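Cable dressing

Cable dressing is the arrangement, support and securing of cables after they have been run between two points and before or after they are terminated. The term covers the path a cable takes over the last stretch to a piece of equipment, the radius of its bends, the spacing of its ties and the amount of spare length left at each end. It is usually distinguished from cable routing, which concerns the choice of pathway through a building or enclosure, and from cable termination, which concerns the connector itself.

Terminology

In telephone exchange work the word "dressing" originally referred to the combing of individual conductors into parallel order before lacing. The usage passed into broadcast, laboratory and electrical trades, where it now applies to jacketed cables as well as to single conductors. "Cable management" is a broader term that also takes in trays, ducts, labelling and record keeping.

Bend radius

Every cable has a minimum bend radius, normally stated as a multiple of its outside diameter. Separate values are often given for a cable under tension during installation and for one at rest. A cable with a stated multiple of 6 and an outside diameter of 6 mm should not be bent to a radius tighter than 36 mm. Bending below the limit can deform the insulation, alter the spacing between paired conductors and, in optical fibre, increase attenuation. Damage of this kind is not always visible from the outside, as the jacket may recover its shape when the conductors have not.

Ties and lacing

Waxed cord was the standard material for lacing until moulded nylon ties came into general use. Cord lies flat, has no protruding head and spreads pressure when correctly knotted. It remains in service where vibration is expected or where a cut tie end could injure a technician. Hook-and-loop straps are preferred for bundles that are opened regularly.

Ties should be firm enough to stop the bundle from sliding but loose enough that a single cable can be rotated by hand. Overtightening is the most common fault found on inspection. The trade handbook by Rafferty Pettigrew, widely used in colleges, sets out a tie spacing for each bundle size and recommends closer spacing on either side of a bend. Proprietary systems such as the Drulex clip rail and the Plirex saddle replace ties with fixed supports at regular centres. The Whitlock comb, a slotted plate drawn along a bundle to straighten it, is used during installation and then removed.

Strain relief

Strain relief transfers mechanical load from the connector to the jacket or to a nearby support. It may be built into the plug as a flexible boot, fitted to the enclosure as a gland, or provided by a clamp on the structure carrying the equipment.
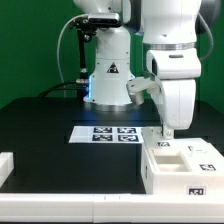 Where equipment is raised above a work surface, the weight of the hanging cable must also be considered. A free length of 575 mm can place a steady side load on a small connector, particularly if the cable is stiff. The usual remedy is to clamp the jacket close to the connector and leave a shallow loop between the two.

Service loops

A service loop is spare cable left near a termination so that the connector can be remade or the equipment withdrawn without disconnection. Coiling the excess tightly behind a rack defeats the bend radius limit and obstructs airflow. The Flallell method, in which the slack is laid in a long flat figure eight, keeps the radius large and avoids adding twist.

Inspection

Dressed cabling is checked for pinched jackets, unsupported spans, contact with sharp edges and labels hidden inside a bundle. Pettigrew's inspection sheet has 17 entries, the last of which records any cable found disconnected at both ends.

See also: Cable lacing; Cable tray; Gland (electrical); Wiring loom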